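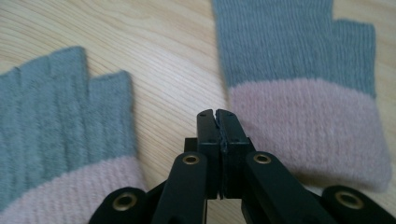 Tips for packing small knitted goods before you post them

My wife and I sell hats and gloves from our home in Clerside, under the small label Lanico. In the first years we bought very pretty boxes, and many arrived with crushed corners. These are the habits we keep now.

Measure the folded item first, and only then choose the box. Leave two fingers of space on each side. Our usual box is 247 mm long, and a pair of adult gloves lies flat in it.

Print the label on ordinary paper before you order the good stock. Cut it, fold it, put it on the box and look at it from the other side of the room. If you cannot read the name, make the letters bigger — do not add another colour.

For a paper band around the box, 42 mm is a good width. Score the fold lines with the back of a table knife and a steel ruler. Press lightly, two times. If you press hard at once, the paper breaks on the outside and shows white.
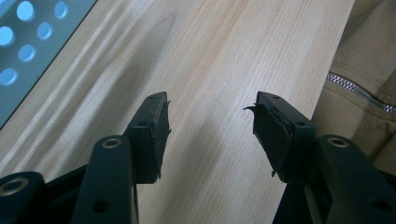
Glue is better than tape for the band, but use very little of it. A thin line from a glue stick is enough, and you should hold it under a heavy book while you make tea. Wet glue makes waves in thin paper.

Tissue should be without acid if the item will stay long in the box. Coloured tissue can leave its dye on pale wool. We lost one cream hat like this in October, and since then we buy only white.

Write the washing advice on a separate card and not on the box, as people throw the box away. Keep one finished sample of every package on a shelf, with the date and the paper name in pencil inside the lid. When you order again you will be glad of it.

Jairo Taipe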